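Patchwork swap table gets a new home for the spring

8 Feb 2024

News | Crafts and making

Anybody who has been to one of the Peltum sewing afternoons will know how quickly a table disappears once people start unpacking their bags, and so it is a real pleasure to report that the patchwork swap, which has been squeezed in beside the tea things since December, is to have a proper spot of its own from now until the summer.

The swap is a simple enough idea and a very friendly one. You bring along a cloth that you have pieced together, or one that has been sitting half finished in a drawer (we all have them, and some of us have a whole drawer of them!), and you leave it for somebody else to take home and carry on with. The next person might add a border, or a backing, or only mend a seam that has given up, and then back it comes. So far 80 cloths have gone out and a good many have already returned looking rather smarter than when they left.

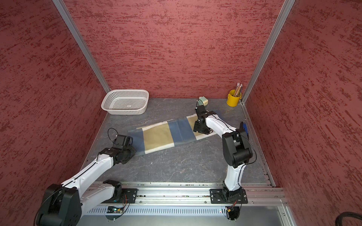
The fabric has come from all over the place. Cilier, the curtain and blind shop, has been saving its offcuts for the group, and there is a steady supply of shirting and lining from the Eken remnant stall, which has always been generous with the ends of rolls. Between them they have kept the swap going through the winter, when people tend to do most of their sewing and get through cloth at a surprising rate. Anyone who has tried to put together a whole quilt from one old pair of pillowcases will understand how welcome a bag of ends can be.

Blues and sandy colours have been the favourites lately. There is something about a strong blue next to a quiet olive or a bit of off-white that seems to suit nearly every sort of room, and it is a forgiving mixture for beginners too, as the pale pieces break things up and you needn't fret quite so much over which block goes where. One member said at the last meeting that she had only meant to make a tray cloth and had ended up with something nearly big enough for the kitchen table, and there was a good deal of nodding at that.

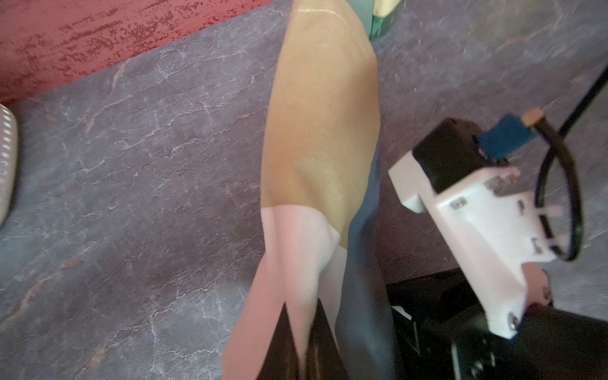 Tan above, pale pink and off-white below.

The swap costs nothing to join, though there is a charge of £5 for the sewing afternoons themselves, which goes on the room and on tea, coffee and biscuits. The afternoons begin with an hour of pressing and cutting, and then everybody settles down to whatever they have brought. If you would like to learn how to piece blocks from the very beginning there is always somebody happy to sit beside you, and you are welcome to use one of the machines kept in the cupboard if you have not got your own or don't fancy carrying it on the bus.

There is good news on the money side as well. The Říha fund for local crafts has agreed a grant of £3,000, which will pay for two new ironing boards, better lamps for the darker afternoons and a set of large cutting mats. The old mats have been much loved and have the scars to prove it. Whatever is left over will go towards wadding, a thing that has become dreadfully dear and is the reason so many lovely tops never get as far as being quilts.
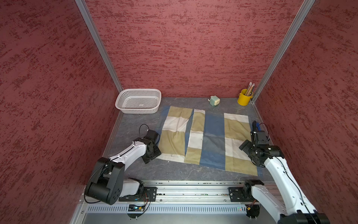
Patchwork in blue, olive-beige and off-white, with pencils and a sharpener at the back of the table.

A little display is planned for later in the spring, with 11 of the returned cloths hung in the front window for a fortnight so that passers-by can have a look too. If you have a swap cloth at home and would like it to be considered, please bring it back in good time, finished or not. Unfinished ones are every bit as welcome, and it would be nice to show how they grow from one pair of hands to the next.

Cloths for swapping should be clean and pressed, please, with any pins taken out, and it helps enormously if you can tack on a scrap of paper saying what the fabric is and how it likes to be washed. Spare buttons, bias binding and reels of cotton are always gratefully received at the Peltum desk.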